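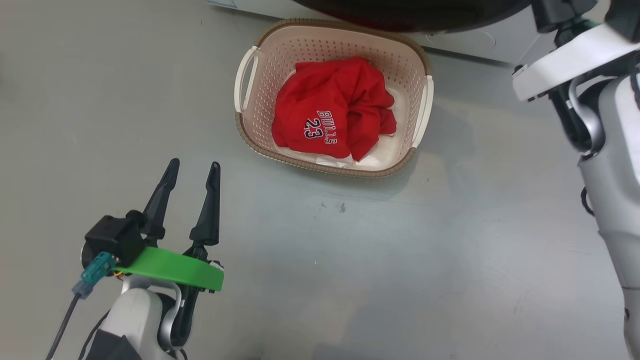 *Two arms at a laundry basket holding a red garment; the left wrist has the green bracket.*

**Kakavton** is a two-arm test setup that I look after with Regula Wyss and Khadija Chraibi, mostly for comparing grippers on clothes. I keep this article up to date myself (sort of), so blame me for the mistakes!

The basket test is the one people ask about. One piece of clothing goes in, and the arms have to lift it over the rim. Each gripper gets 200 tries, and a full comparison runs to 3000 once you add the different fabrics. Slippery sports shirts are my favorite, they fold up in ways I'd never guess.

## Fingers

We've tried two finger sets so far, Lonham and Gruber. Lonham fingers are narrow and get under a fold nicely, but they love to poke through basket holes. Gruber ones are wider and much calmer near the rim – Khadija swears by them, I go back and forth.

## Controller

Burner is the control program, written by Regula. It used to close both grippers at the same speed, and that changed in September. Camera settings are kept in the same file as the arm settings.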